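Robot maids still can't be trusted with the bottom of a bag

Anyone who has put off cleaning the apartment until the machines take over may want to go find a sponge.

Trudetti, which sells tidying and sorting robots to stores and would very much like to sell them to the rest of us, opened its workshop in Bondley for one afternoon in February. The company's pitch is that household chores are close to solved. Its engineers, who have to be in the room with the robots, use the word "close" a little more carefully.

The chore of the day was unpacking. A robot arm gets a bag with a mix of things in it and has to take them out, one at a time, and put each where it belongs. A reasonably motivated child can do this in less than a minute, although the child will want to know what is in it for them.

Over one week Trudetti ran the job 400 times on a single arm, swapping the contents of the bag between runs. The robot finished with no help from a human in 38 percent of them. In the rest it grabbed two things at once, grabbed the bag, grabbed nothing and carried the nothing carefully to a bin, or stopped and waited for someone to come over.

"We are happy with 38," a company spokeswoman said. "Last summer it was six."

Balls are the easy part. They are round from every direction, and the software has learned to love them. Hard plastic things are mostly fine too. The trouble begins with anything that changes shape when it is touched, a group that takes in most of what people own and nearly all of what they leave on the floor.
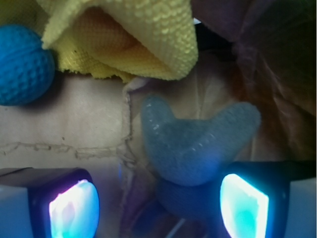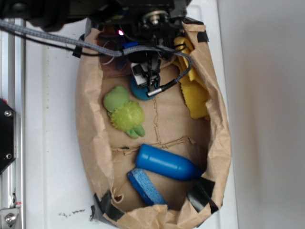

Yellow cloth, blue ball, and an arm with its work cut out for it.

Cloth is the worst of the lot. A dish towel has no fixed outline, so a robot that has seen it folded may not recognize it balled up, and a robot that does recognize it still has to decide which bit to pinch. Pull in the wrong place and the towel brings its neighbors along. The engineers call this a "family pick." In the February runs it was the most common reason for a failed attempt, ahead of dropped items and well ahead of the category listed on the whiteboard as "other (sad)."

Paper bags come with problems of their own. They crumple, they throw shadows, and from above a fold in the paper can look a lot like the edge of something worth picking up. Trudetti's arm has spent a fair amount of its working life trying to lift the floor it was working on.

The competition isn't doing much better, at least by its own account. Briseck, which makes a rolling shelf-stocking machine for hardware stores, said it has stopped promising customers that the unit can handle soft goods. It will stock paint cans all night without complaint. Work gloves go in a bin marked for the morning shift. A store manager who has had one for most of a year said she likes it and that it has never once called in sick, though it did spend a long weekend facing a wall.

Kushnir, the smallest of the three, has gone after laundry, a decision even its rivals describe as brave. Its folding table now does a T-shirt in three minutes, provided a person lays the T-shirt flat first. Fitted sheets are "on the roadmap," according to the company, and that puts them about where they are in most homes.

None of this means the work is going nowhere. Trudetti's arm was visibly better at recovering from its own mistakes than the version it showed visitors a year ago, which used to drop a thing and then carry on as if it hadn't. The new one goes back and looks. On one run it took three tries to get hold of a sock, let go of it over the bin, checked, and moved on to the next item. There was some applause. The sock was then put back in the bag by hand so the robot could do it again.

That last part is where most of the labor still is. For every hour the arm spends unpacking, someone on staff spends almost as long packing, shuffling things around so the job is never quite the same twice, and writing down what went wrong. The company expects that share to shrink. For now the job of robot's assistant is a full-time position with dental.

The spokeswoman declined to give a price for a home version or a year in which one might turn up. She did say the first customers will probably be stores that handle returns, where bags of assorted stuff arrive all day long and the people opening them would be glad of a break. Trudetti plans to put a small batch of arms into a returns counter for a trial this fall, with a human at the next station to take whatever the machine hands over, including, when it gives up, the whole bag.

As for the kitchen at the Bondley workshop, there was a sink full of coffee mugs when visitors arrived and the same sink full of coffee mugs when they left. A note taped over the faucet asked people to please wash their own.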